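Encuestas, apuestas y el barrio de Delić: mi trabajo sobre cómo se predicen unas elecciones

Cuando la profesora Karagiannis nos dijo que eligiéramos tema, yo lo tuve claro enseguida: quería saber quién acierta más, las encuestas o la gente que apuesta dinero. Mi abuelo dice que el que se juega los cuartos se lo piensa mejor (él no ha apostado en su vida, por cierto). Así que me puse con las municipales de Wundmont, que tenían solo dos candidatos serios, Bujar Georgiev y Nataša Mladenović, y eso me facilitaba mucho las cuentas.

Lo primero fue leer, leer y leer. Me pasé medio marzo con los sondeos del periódico local, apuntando en una libreta la muestra, las fechas y cómo estaba escrita la pregunta. ¡La pregunta cambia muchísimo las cosas! No es lo mismo «¿a quién votará?» que «¿quién cree que va a ganar?».

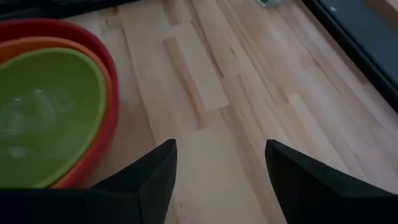 Los tres cuencos, uno dentro de otro, sobre la madera clara.

El sondeo más grande tenía casi 2000 entrevistas y daba ventaja a Georgiev. Otro, de 1000, lo ponía prácticamente en empate, y aquí me atasqué bastante con el margen de error, hasta que Vasilis Kolev, de mi clase, me lo explicó con una hoja de cálculo. Las apuestas iban por su lado: Mladenović era favorita desde el principio y casi no se movió, ni siquiera después del debate. 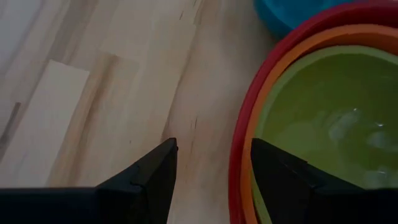
También hice mi propia miniencuesta en Delić, con 14 vecinos. Ya sé que no vale como muestra, pero me sirvió para ver lo difícil que es preguntar bien: a los primeros les nombraba siempre antes a Georgiev, y tuve que ir cambiando el orden.

Ganó Mladenović por poco. ¿Entonces las apuestas son mejores? Pues con una sola elección no me atrevo a decirlo. El segundo sondeo tampoco falló, porque el resultado cabía de sobra en su margen. Si repito el trabajo el curso que viene, quiero meter también las elecciones de Fletberg y guardar las cuotas día a día, que esta vez empecé a copiarlas tarde y me faltan las primeras.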